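Bollora Recreation Room: Table Check
Inspected by Reginald Iwasaki, 3 March 2018
Room 223, table 2

1. Playing surface. OK. No chips or lifted paint found. Center line is still readable from both ends.

2. Items left on table. FAIL. Same comment as in December. Drinks go on the side shelf. 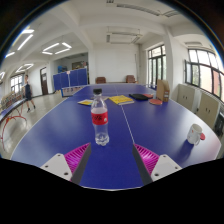

Bottle and mug on the playing surface, item 2.

3. Legs and brakes. OK. Locked all wheels and pushed from each end. One brake is stiff but holds.

4. Containers. Comment only.
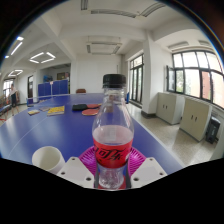

The sign-in sheet asks players to clear up before they leave, and the print is too small to read from the door. Please reprint it larger. Until then, staff should do a last check at closing. The magenta basket can take small items, but it needs to come off the table too, along with the books on the left.

5. Floor. OK. Swept, no trip hazards. Keep bags against the wall, and leave the walkway to the exit clear 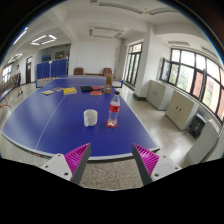 for its full width, including during Duvano league nights when extra chairs are brought in.

6. Lighting. OK. All fixtures working.

Recheck item 2 in 10 days.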